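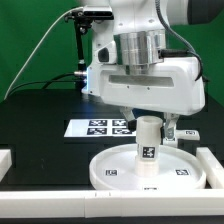 *Fingers down at the post, tray in the middle of the work area.*

I've had two controllers on the arm since April: the Venent position controller that came with our stack, and Hanthorpe, a Cartesian impedance controller that Parisa Hassanpour ported over from another project. Both accept the same pose targets. Both ran on the same workstation (Dijkstra, the old one under the bench) with the same gripper and the same camera calibration. The task is the printed part set from Carnamwood, with a round tray as the base, a post that goes in the middle, and a cross-shaped top.

I ran 47 trials between the two before a finger pad came loose and I stopped. The split is uneven because Venent faulted more often and I repeated those starts. Treat all of this as notes from one bench.

In free space Venent is better. It reaches the commanded pose and stays there. Hanthorpe sags a little at the end of a move, more with the arm extended, and the payload setting only partly fixes it. If your job is pick and drop with loose tolerances, I see no reason to leave position control.

Contact is where they separate. With Venent, a small error in tray height turns directly into force. The post meets the floor of the tray, the controller keeps pushing toward its target, and the arm trips its force limit. I raised the approach target by 3 mm, and then it released the part too high on the next tray pose.

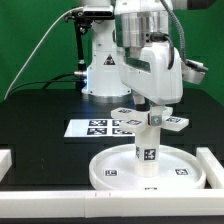

## Lowering the long part

With the cross already on the stem, the grasp is at the top and the contact is at the far end of the stem. Any tilt in the grasp is multiplied down there. Venent handled this only when the tag estimate was good. Hanthorpe let the stem slide sideways on the tray floor and settle, with lateral stiffness set low and vertical stiffness left near the default.

Jabari Athumani suggested keeping rotational stiffness high for this step. He was right. With it low, the whole part leaned over on first touch and the wrist followed it.

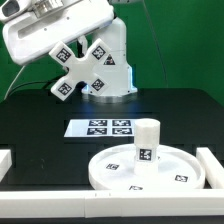
## Carrying the cross

The cross has a tag on each of its four arms, so pose tracking during the carry is less of a problem than I expected. The trouble is the reorientation. Hanthorpe lags on fast wrist rotations, and the lag shows up as an offset if you sample the pose too soon. I added a settling wait of 5 seconds, which is too long, and haven't tuned it since.

Venent needs no wait. It does take some strange routes near the joint limits, but that comes from the planner upstream and would affect either one.

## Grasping the short cylinder

This step starts with the hand straight above the tray and the fingers on either side of the part.

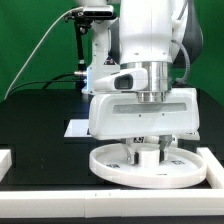 An off-center grasp pulls the cylinder toward whichever finger closes first. Under Venent the arm doesn't give, so the part scrapes across the tray or tips. Under Hanthorpe the hand shifts to meet it, and the grasp ends up closer to centered without any change to the target.

My current setup switches between them: Venent for transit, Hanthorpe from 4 cm above the tray downward. The handover produces a small jump unless you reset the target to the measured pose first. Parisa has a patch for that which I haven't merged. Gains are in the repo under the bench config. The finger pads are being reprinted, and I'll rerun the grasp step with the new ones before touching anything else.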